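Section 4: Setting Up the Display for Image Work

This section covers placement, first power-on, brightness, and shadow adjustment for the Plerkine desktop display. Allow the better part of an hour, most of it warm-up time. If the display was installed for you by Sotbridge, skip to "Brightness and Black Level."

Before You Start

You will need the display, the stand, the power cord, one video cable, and the soft cloth from the accessory bag. The Dindevis light hood is sold separately and is fitted last.

CAUTION: Lift the display by the sides of the case. Do not press on the screen.

Placing the Display

1. Set the stand on a flat, steady surface. Push the neck into the base until it clicks, then tighten the thumb screw underneath.

2. Hang the display on the two hooks at the top of the neck and lower it until the latch closes.

3. Leave at least 4 inches of open space behind the case. The vents are along the top and must stay clear.

4. Turn the display so that windows are to one side. A window behind you will reflect in the screen, and a window behind the display will make the screen look darker than it is.

5. Raise or lower the screen until its top edge is level with your eyes or slightly below.

NOTE: The stand does not rotate to portrait. Portrait mounting requires the Bakalis wall arm, described in Section 9.

Connecting and First Power-On

1. With the computer off, connect the video cable to Port 1 on the display. Port 2 works the same way but is not checked first at startup.

2. Connect the power cord and press the button on the lower right corner. The light next to it turns white.

3. Start the computer. The display finds the signal in a few seconds. If "No Input" stays on the screen, press Source and choose the port by hand.

4. Choose a language when asked. You can change it later under Menu > General.

5. Let the display run for 17 minutes before making any adjustment. The backlight drifts while it warms up, and settings made too early will be off later.

Brightness and Black Level

Factory brightness is set for a store shelf and is too high for most rooms. Adjust it under the lighting you normally work in. If you work both day and night, save one setting for each (see "Saving Your Settings").

1. Open Menu > Picture and set Mode to Custom. The other modes lock some of the controls.

2. Turn off Auto Dim and Dynamic Contrast.

3. Set Brightness to 200. The scale runs from 0 to 600.

4. Hold a sheet of plain white paper next to the screen with a blank white document open. Change Brightness until the two look about equally bright.

5. Set Black Level to its middle position, then open a picture that is mostly dark.

6. Raise Black Level one step at a time until neighboring dark surfaces can be told apart. Stop when the darkest parts begin to turn gray, and go back one step. 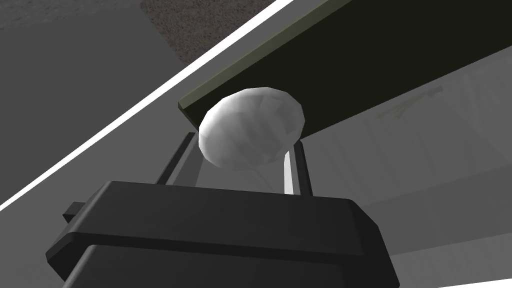

Figure 4-2. Black gripper, computer rendering. The top face of the housing is slightly lighter than the front face.

Printed copies of this manual should not be used for the shadow check. Paper does not hold the darkest tones well enough to compare.

If steps 5 and 6 give a different result every time you try them, check the room before you change anything else. A desk lamp aimed at the screen is the usual cause. Strongly colored walls can also affect how you see grays.

NOTE: Black Level and Brightness affect each other slightly. After changing one by more than a few steps, check the other again.

Color Temperature

1. Open Menu > Color and choose Neutral.

2. If whites look blue next to your paper, choose Warm 1. Warm 2 is meant for reading at night and should not be used for editing.

3. Leave the separate red, green, and blue sliders alone unless you have a measuring device.

Saving Your Settings

1. Open Menu > Save.

2. Pick slot A or B and hold OK until the word "Stored" appears.

3. To switch between slots, press the button marked A/B on the front edge.

CAUTION: Reset All clears both slots. Write your values on the card inside the back cover before using it.

Fitting the Light Hood

1. Slide the two side panels into the grooves along the case, starting from the top.

2. Lay the top panel across them and press down at both corners.

3. Check that the vents are still clear.

Repeat the brightness and black level steps once the hood is on. The screen will look brighter with the side light blocked, and most people lower Brightness a little.

Set-up guide edited by Margareta Ilie. Continue to Section 5, Connecting a Second Display.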